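4.3 Plug and cable handling with the wrist camera only

The last set of trials looks at a task where the overhead camera is of little use. A power strip lies on a table with one or more leads already plugged in, and the policy has to find a named plug, close on it and pull it straight out. From above, the arm itself covers the strip for most of the final approach. We therefore switched off the overhead view for this part of the study and ran the policy on wrist images and joint readings alone.

We compared four versions of the policy. The first, Milemik-base, is the network from Section 3 with no changes. The second adds the contact loss. The third adds the cable mask, which marks thin flexible objects during training so that the network learns to treat them as things that may move when touched. The fourth, which we call Tisska, uses both. All four were trained on the same demonstrations, collected at the Hollenstein site in December, and none of them saw the test tables during training.

Each version was given 50 attempts. Before every attempt the operator turned the strip to a new angle and let the loose cables fall where they liked. We did not tidy the background. Household items were left on the table behind the strip, as they were in the Grorneck kitchen trials, and the lighting was whatever the room offered at the time.

An attempt was scored as a success if the plug came free and the strip stayed on the table. Dragging the strip was allowed as long as it did not reach the edge. We stopped an attempt by hand if the fingers closed on a cable and the arm began to lift, since this can pull the whole strip off the table and has damaged one of our test units in the past.

The ranking was the same as in the drawer task, with Tisska first and Milemik-base last. The cable mask alone helped more than the contact loss alone — the reverse of what we saw with rigid objects. Watching the recordings, we put this down to the approach phase. Without the mask the policy tends to steer towards any strong edge near the plug, and a white cable lying over a white housing gives it plenty of those. With the mask it slows down near the cable and usually goes round.

Three kinds of failure remained in the full version. In the first, the fingers gripped the ribbed collar where the cord leaves the plug, and slipped. In the second, a finger caught a loop of cable on the way down. In the third, the arm stopped short and hovered until the time limit. The third kind was the most common and we do not have a full explanation for it. It may be linked to wear on the finger pads, which changes how the tips look to the wrist camera, but we did not test this with fresh pads.

Figure 4. Wrist camera view of the power strip, with a grey plug in its left part and a thin white cable looped over the top. Both fingertips are visible at the bottom, and the pads show wear. 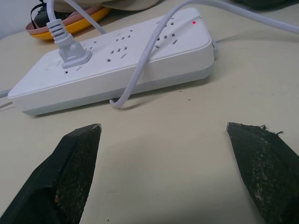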